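4.2 Processor placement during the open day

The second station at the Vikelthorpe open day was the one closest to real repair work. Visitors came through in small groups, 14 people at most, and stood behind a rail while the arm worked on a desktop workstation laid open on the bench. Mekdes Gebretsadik ran the station and took questions. Rocío Sánchez kept the log from which the remarks in this section are drawn.

The task was limited to the processor and its socket. The cooler had been taken off by hand before each group arrived, and the memory slots were left empty so that the fingers would have a clear path. The operator raised the retention lever and load plate, and the arm then brought the processor to the socket. Final seating was done under operator control, with the approach speed cut to 55 percent of the value used in our own trials (Section 3). We made this change for the visitors, who found the full speed hard to follow.

Figure 6 gives the wrist camera view that was also shown on the large monitor next to the rail. Most groups watched the monitor and not the arm. 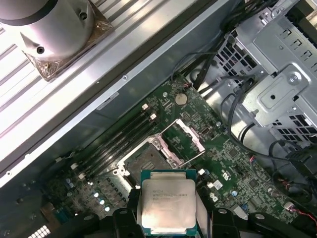
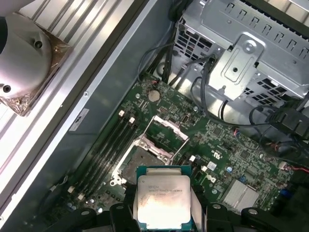 Figure 6. Two wrist camera views from the placement station. In both, the gripper holds an Intel Xeon processor near the open socket, with the load plate raised.

Glare on the metal lid of the processor came up several times. It does not affect the grasp, but it makes the printed text hard to read on screen, and two visitors asked how the system could tell which way the chip was facing. In the Zeleke setup the orientation is fixed when the part is picked up – the camera is not used to read the marking.

A group from Brondivia, who refurbish office computers, asked about old thermal paste. The present system does not clean the lid, and they considered this a larger obstacle than placement. They also wanted to know if the fingers could close the lever afterward. We had not tried this by the time of the visit. It is now one of seven items on the list of changes given in Section 6.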